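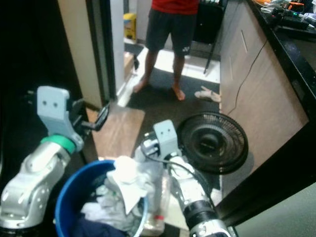
Salvador Coelho wrote to me after the last talk that his compost heap had sat for a whole winter and done nothing, and could I please start with that instead of with roses. So tonight starts with compost, and the roses are at the end if we have time.

## Opening (keep it short)

- Thank the Naltach Garden Club for the room.
- Phones off. Handouts are on the chair by the door.
- Questions as we go are fine. If it's a long one, save it for the break.

## 1. Why a heap sits there

Start with Salvador's heap, he said I could. He had put in grass clippings from two lawns and nothing else. It packed down into a green mat and began to smell. That is what grass does when it has no air in it.

A heap wants two kinds of stuff. Green is soft and damp: clippings, peelings, spent annuals. Brown is dry and stiff: dead leaves, torn cardboard, straw, thin twigs. I use two buckets of brown to one of green. Other people use different amounts and get good compost too. Don't get into an argument over this. Last time it took up most of the first half.

Size matters. Mine is a yard each way. Smaller heaps do rot, they just take longer and don't heat up much in the middle.

Ask: who has a heap going now? Who has turned it this summer?

## 2. Water

Do the squeeze test with the sample tub. Take a handful and squeeze hard. A drop or two between the fingers is right. If it runs, add brown. If it crumbles, water it with a can and a rose, in layers, as you turn.

Pass the tub along the rows. Paper towels are in my bag.

My own heap dried out in July. I had it under the spruce, where hardly any rain gets through, and the roots had come up into the bottom of it as well. I moved the whole thing to the north side of the shed. It took me two evenings and I would not want to do it again — so pick your spot first.

## 3. What I leave out

- Meat, fat, cheese. Rats.
- Bindweed and quackgrass roots. I dry these on the driveway until they snap, and even then they go in the yard waste.
- Anything treated with a lawn weedkiller. Read the label. Some of them last through composting and will twist your tomatoes the year after.
- Glossy paper.

Someone will ask about citrus peel. It's fine, it's slow, cut it up.

Someone will ask about blighted tomato plants. I don't put them in. My heap isn't hot enough all the way through and I don't trust it.

## 4. Turning

Every 15 days in the growing season is what I aim for. In practice it's when I remember. Fork the outside into the middle. If you have two bays, just throw it all from one to the other, which is easier on the back than stirring.

From January on I leave it alone until the ground softens.

Kerubo Mfaume has the three-bay setup on Skorgate Lane and is happy for people to go and look. Phone first, there's a dog. She sowed squash on her oldest bay this spring and left it there.

## BREAK

20 minutes. Gemechu is doing the tea. Remind people that the seed swap box goes back to Josphat tonight, full or not.

## 5. Using it

An inch or two on top of the bed in fall, no digging. Keep it off the stems of shrubs. For pots I sieve it through half-inch mesh and mix it half and half with ordinary potting soil. Straight compost in a pot slumps and gets soggy.

Don't sow carrots into a freshly dressed bed. Mine forked. Bakari says his never have, so say that too if he's there.

Show the two jars, the one-year and the two-year. The darker one is the older. You can still find eggshell in both of them.

## 6. Roses, if there's time

- Deadhead down to the first good leaf with five leaflets.
- Last feed is now. Later than this and you get soft growth for the frost to take.
- Black spot: pick up the fallen leaves and bin them. They don't go on the heap.
- Mulch after the first hard frost, and leave the real pruning until spring.

If we're running late, skip to the black spot and tell them the rest is on the handout.

## Close

Next talk is Gemechu Mamo on saving bean seed. Sign-up sheet is by the door. Chairs get stacked against the back wall, and I need my sample tub and both jars back before anyone leaves.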